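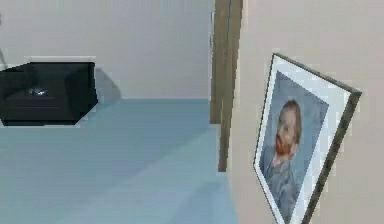
Vue de la caméra de poignet en simulation, bras hors champ. Au mur de droite, le tableau penché dont il est question plus bas.

Comparer des pinces en simulation : oui, mais pas pour tout

Je compare des pinces pour un petit intégrateur depuis assez longtemps pour avoir vu passer plusieurs modes. La dernière consiste à tout décider en simulation : on importe le modèle du fabricant, on lance une série de prises pendant la nuit, on lit le tableau des résultats le matin et on passe commande. Je pense que c'est une erreur, et je voudrais expliquer pourquoi à partir d'un essai que nous avons mené en septembre.

Nous avions trois candidates : la Predura à deux doigts parallèles, la Fatier à doigts souples et une Pacheco à ventouse. Même bras, même contrôleur, même caméra de poignet. La campagne comptait 1253 prises simulées, réparties entre les trois modèles. La Predura est sortie première, la Fatier deuxième, la Pacheco loin derrière. Le client était prêt à signer.

Firdevs Gökçe, qui s'occupe de la vision chez nous, a demandé à revoir les images avant les chiffres. Je trouvais que c'était une perte de temps. Les chiffres étaient là, les courbes aussi. Elle a quand même passé un après-midi à regarder ce que voyait la caméra.

La pièce simulée est propre : un sol bleu clair sans rien dessus, un mur du fond nu, un montant couleur bois, un mur beige. Sur ce mur, un portrait à la manière de Van Gogh, dont la barbe rousse est la couleur la plus vive de toute la vue. À gauche, un volume noir, avec un petit objet brillant posé dessus. Pour un humain, aucune difficulté. Pour le détecteur, il y en avait deux. La barbe revenait régulièrement dans la liste des zones à examiner, alors que rien n'y est à saisir. Et le petit objet, avec ses reflets, changeait de contour d'une vue à l'autre. Selon l'angle, le contrôleur visait l'objet ou visait le reflet.

On me dira que c'est un problème de vision et pas un problème de pince. Je ne suis pas d'accord. Une pince à large ouverture pardonne une erreur de visée de quelques millimètres. Une ventouse ne la pardonne pas. En croyant comparer des préhenseurs, nous avions surtout mesuré leur tolérance aux défauts de notre détecteur. C'est une information utile, à condition de savoir que c'est celle-là qu'on tient.

Nous avons donc refait une série courte, 100 prises par pince, en donnant au contrôleur la position exacte de l'objet. L'écart entre la Predura et la Pacheco a presque disparu. La Fatier, elle, a reculé, et je crois que le modèle de contact y est pour beaucoup : des doigts souples calculés comme une suite de segments rigides ne se comportent pas comme du silicone.

Ensuite nous sommes passés au banc réel, avec 21 pièces prélevées chez le client. C'est peu, je le reconnais. La Fatier y a repris l'avantage sur les formes irrégulières, la Pacheco a très bien tenu sur les faces planes, et la Predura a marqué deux pièces polies, ce qu'aucune simulation ne nous avait signalé. Pour ce client, une pièce marquée est une pièce perdue.

Je ne plaide pas pour l'abandon de la simulation. Nous utilisons Nindadum tous les jours pour vérifier les trajectoires, les butées, l'encombrement du câble au poignet. Pour éliminer une pince trop large ou un bras trop court, c'est rapide et fiable. Pour classer deux bonnes pinces entre elles, je n'y crois pas — en tout cas pas avec les réglages de contact livrés par défaut.

Ce que je demande aux fournisseurs est simple. Qu'ils publient, à côté de leurs taux de réussite simulés, les images de la caméra et la méthode de localisation employée. Qu'ils séparent les essais avec position connue et les essais avec détection. Et qu'ils prêtent la pince deux semaines. Predura le fait déjà, Pacheco l'a accepté après trois relances, Fatier facture le prêt, ce que je trouve maladroit de la part de celui qui aurait le plus à gagner à un essai réel.

Le client a finalement pris la Fatier pour un poste et la Pacheco pour l'autre. Quant au tableau, Firdevs voulait le garder dans la pièce simulée et moi l'enlever. Il est resté, et le détecteur est maintenant testé avec et sans.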